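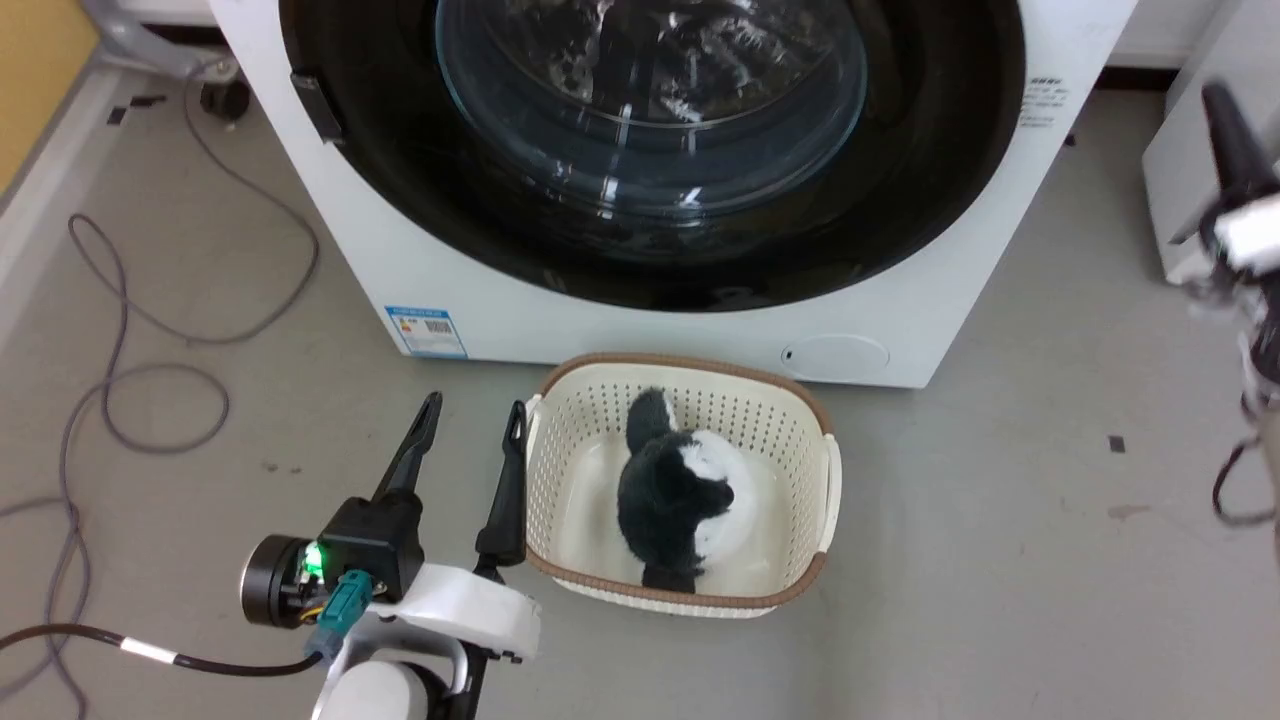

Cotley Robotics Club
Minutes of the Wednesday meeting, December

Chair: Chenxi Tan
Minutes taken by: Terence Lockwood

The meeting got going at 6:40 in the evening, a little behind schedule, as the main doors had been locked early and several members had to come the long way through the gym. Chenxi welcomed everyone and gave a special hello to the new faces from the ninth grade, who she hopes will stay for the whole season and not just until the pizza runs out (her words, and there was pizza).

1. Minutes of the last meeting

Read and approved with one correction. The name of our entry was spelled wrong in two places by your note taker, who apologizes. It is Hustesum, one word, with one t.

2. Where we are with the laundry task

Most of the evening went to this, and rightly so, as the Gondon Home Robot Challenge is getting close and laundry is the task we picked. For the new members, Chenxi went over the rules again. The robot starts facing a front-loading washer with the door closed and a basket on the floor. It has to open the door, take whatever is in the basket, put it in the drum and close the door. Both arms may be used. A person may drive the robot in the first round, but in the second round it has to run on what it has learned from our recorded practice runs.

The practice team reported that we now have 83 good recorded runs and that 54 of those are with a soft toy as the load. The rest are with towels. There was a long and good-natured discussion about whether the plush toy is a fair stand-in for laundry. Several members feel it is easier than a towel, being all in one lump and easy to find against the light plastic of the basket. Others pointed out that it is fluffy, that the fingers tend to close on the fur and not on the body, and that the judges have told us the load could be anything washable. It was agreed to keep the toy and add more towels, and to begin on socks after the break.

Opening the door is still our weak spot. The latch is on the left side of the ring, so the left arm has to do it, and if the base is parked even a little too close the elbow has no room to swing back as the door comes open. The driving team has been asked to settle on one parking spot and keep to it. Chenxi suggested marking the floor with tape. Terence (that's me) reminded everyone that the tape has to be the kind that peels off clean, and offered to bring a roll from home.

A second point on the door: the glass is shiny and picks up the ceiling lights, and the vision group thinks this is confusing the program when it tries to find the edge of the ring. They would like to record a set of runs with half the lights off and compare. No one objected, and they will do this at the next practice.

3. The basket

There was a question about whether the basket should start in the same place every time. The answer in the rulebook is no, it may be turned or moved up to 30 centimeters in any direction. So far we have nearly always put it straight in front of the machine with the long side facing the robot, which made for nice tidy runs but will not help us on the day. From now on, whoever resets between runs should move it and turn it a bit, and write down that they did so. One of our new members asked if the robot could simply slide the basket to where it likes it. We looked this up together and it is allowed, as long as the basket does not tip over, so a small group is going to try it. A very nice first question to bring to a club!

4. Cables and safety

Chenxi asked that we all take more care with cables on the floor. We have talked about it before and will most likely talk about it again. Anything that is not plugged into something should be coiled and hung on the hooks before the robot is powered up, and the coils beside the washer need to be moved well clear of the wheels. The person holding the stop button does nothing else while the arms are live. No phones, no snacks, no chatting about the chemistry test.

The gripper fingers were also discussed. We have only one spare pair of the long ones, so please do not use them to pry at the door. If the latch does not give on the second pull, back off and start the run again. More fingers will be ordered from Kinnunen, and Terence will ask if they can be sent before the holidays.

5. Travel to Gondon

Permission slips went home with everyone tonight and need to come back signed. We have room for 3 adults in the van besides the driver, and two parents have already said yes, for which we are very grateful. If you know of another grown-up who can spare the day and does not mind an early start, please have them get in touch with Chenxi. Lunch is provided, but it was sandwiches last year and they went fast, so bring something extra.

We do not need to bring a washer, as the organizers have one at each station. They have not told us the model, and the driving team would like to know which side the door opens on. Chenxi has written to ask and will pass the answer along as soon as she has it.

6. Other business

The club shirts are in. Sizes ran small, and anyone who would like to swap should see Terence after practice.

It was suggested that the plush toy should have a name. A number of ideas were put forward with great enthusiasm and some volume, and the chair moved the matter to the next meeting so that we could finish on time.

Thanks were given to the family who baked the lemon bars.

To do before next meeting

Driving team: pick a parking spot for the base and mark it.
Vision group: record runs with half the lights off.
Reset crew: change the basket position between runs and log it.
Terence: tape, finger order, shirt swaps.
Chenxi: answer from Gondon about the washer door.
Everyone: permission slips.

The meeting closed at 8:15. Next meeting is the first Wednesday after the break, same room, and please use the gym entrance.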